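Etell House Residents' Association
Minutes of the Laundry Room Meeting, February
Held in the ground floor lounge. The meeting opened at 6:30 p.m.

1. Minutes of the previous meeting
Approved with one correction: the dryer vents were cleaned by Trakis, as contracted, and not by building staff.

2. Service contract
The Rahman proposal for annual maintenance was received at $3,000, payable in two installments. Members asked whether door gaskets are covered. The chair will obtain a written answer before any vote.

3. Water use
The meter reading for the laundry room was noted as 293 units for the period. No action.

4. Unclaimed laundry
Several complaints were heard about finished loads left in the drums. It was agreed that a load may be removed by the next user 30 minutes after the cycle ends — it must go into a basket and not onto the folding table. Baskets are to be returned to the shelf the same day.

5. Front-loading machines
Members were reminded to hold the basket close to the open door when moving laundry, and to check the drum and the rubber gasket for small items. Bulky pieces should be washed alone.

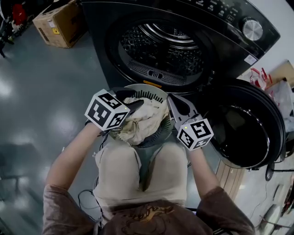
6. Purchases
A sum of $1,000 was approved for replacement shelving from Zokham. One member abstained.

7. Other business
A request for later weekend hours was held over. The key to the supply closet is still missing, and a new lock will be priced.

The meeting closed at 7:45 p.m.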